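Vusier puts its hand-held gripper kit on general sale

Two-fingered tool lets people record handling tasks in their own homes and workplaces

Vusier has opened orders for Brorkby, a hand-held gripper kit for teams that train robots to handle cloth, clothing and other household goods. The kit has been in use with a small group of customers and goes on general sale in May.

Brorkby is held in one hand and worked with a trigger. A wide-angle camera sits above the two fingers and records what they do. The recordings are then used to teach a robot arm fitted with the same fingers, so no arm is needed on site while the work is being done.

"Fabric is where most of our customers get stuck," said Milagros Vergara, head of product at Vusier. "A box keeps its shape when you pick it up. A blanket does not, and you need a lot of recordings from real rooms before an arm can cope with one."

The kit was tried out by Niskanen, a laundry and linen services firm, which used it for folding, sorting and moving textiles. Its staff made 3,652 recordings, 745 of them with patterned fabrics.

"We had people recording on their first morning," said Rawan Azar, who ran the trial at Niskanen. "The fingers are slim enough to get under an edge, and they come off with a screwdriver when you want to change them. The grip on the handle was too stiff at first – Vusier sent us a softer spring and that sorted it."

The view from the tool's camera takes in both black fingers, the dark item between them and a good part of the room past the edge of the patterned fabric.
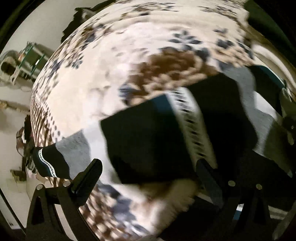
What is in the kit

Each Brorkby kit contains the hand-held tool, 2 sets of fingers, a charging lead, a carry case and a licence for the Vusier recording software. A matching mount for robot arms is sold separately. The kit comes with a warranty of 3 years.

Orders and demonstrations

Orders are taken through Vusier and its distributor, Bunmont. Demonstrations can be booked at the Bunmont showroom every Tuesday.

Press contact: Fidel Bustos, Vusier press office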